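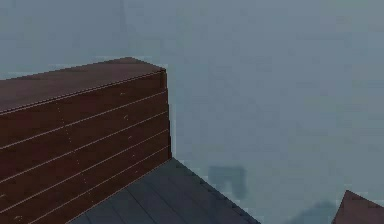 How many simulated episodes does a navigation policy need before the real ones start to matter?
For Prosusard, up to 2000. Past that, the validation curve went flat and we stopped paying for render time.

Each episode is a start pose, a target phrase and an action log. Karim Zaki wrote the sampler, I wrote the filter. The filter drops anything with fewer than 2 target views.

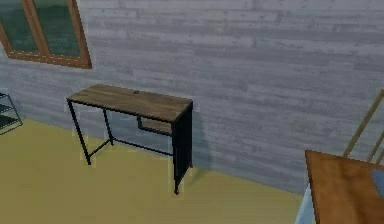
Target phrases are the slow part. Nabila Abdel Hamid rewrites them by hand, 66 per batch, and rejects any that fit more than one object. "Go to the wooden table" fails when a console table stands by the wall and another wooden top is close by on the right. "Table with the black metal legs, under the window" passes.

Rejected phrases stay in the Gurkcombe split - they make decent negatives for the ambiguity head. 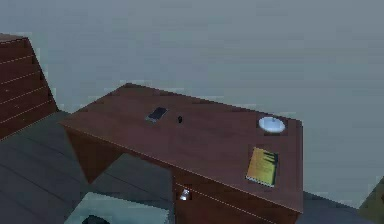 Desk with phone and yellow notebook, seen from above.

Small-object labels get a second pass in October. Anything two annotators name differently goes in as "unknown", and the loss ignores it.

Next: same sampler, Candstead floor plans. Action log format stays as is.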